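About Clunier

Clunier is a small relationship coaching practice. We opened in May with 2 rooms, one kettle and a couch that was meant to be temporary. The couch is still with us.

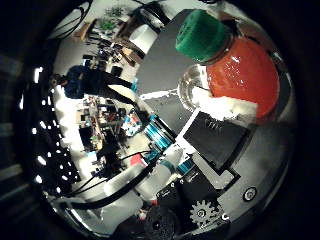
Most couples who call have been together long enough to argue about the dishwasher without finishing a sentence. Good. There's something to work with.

How it works

You come in for 3 sessions, an hour each. We ask dull questions about money, bedtimes and whose mother is visiting. Then you go home and try one thing - a small one.
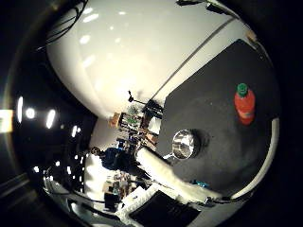 Who we see

Married, engaged, separated and still sharing a phone plan. We have met 214 couples so far, and several of them now speak to us as well as to each other.
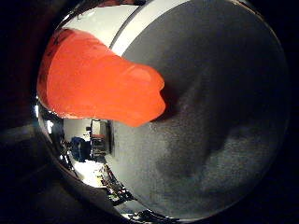 We don't take sides, though we've been asked very nicely. Evening slots go fast, so call early.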